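Drorkance movie: is the Skukitano crossover really happening?

saltmarsh_reshma
2020-02-29
So I finally sat down with the Drorkance casting news and I have to say I'm thrilled. Charmaine Ngcobo as the Warden is perfect, she was the only good thing in the last season of Zuvcombe. But then everybody started passing around that interview where the director says "the door is open" to Skukitano characters, and now my whole feed thinks it's confirmed. Is it? I've read it twice and I can't find a yes in there.

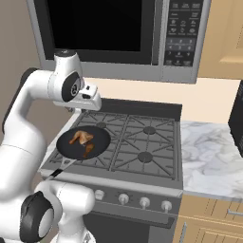

Re: is the Skukitano crossover really happening?

pagethreehundred
It's not confirmed. "The door is open" is what they say when the lawyers are still talking. The rights were split up years ago and Naidoo Pictures only has the first 4 books. Skukitano doesn't show up until book five, so do the math.

golnar_s
Disagree! Naidoo picked up the rest last March, it was a tiny line at the bottom of the press release and people skipped right over it. Why buy books you don't plan to use? And Eftychia Papadakis is writing the script - she wrote about 300 pages of Skukitano comics before she ever touched a movie. I'd be shocked if she left him out.

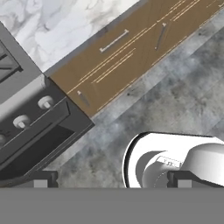 She also said at the spring panel that she wanted the film to feel "crowded," and I don't know how you crowd a story that's basically two people in a lighthouse for the first hour.

pagethreehundred
Buying rights and using them are different things. Studios sit on stuff forever. Also the comics aren't canon, please let's not start that again.

saltmarsh_reshma
OK but golnar has a point about the script. I could see an after-credits bit, maybe just his voice? I'd take his voice.

zin_ndlovu
Please no after-credits bit. I sat through three of those last year and my knees can't take it. If he's in, put him in the movie. And cast somebody older this time, the TV one looked like he was late for homeroom.

golnar_s
Hey, I liked the TV one :(

zin_ndlovu
You liked the coat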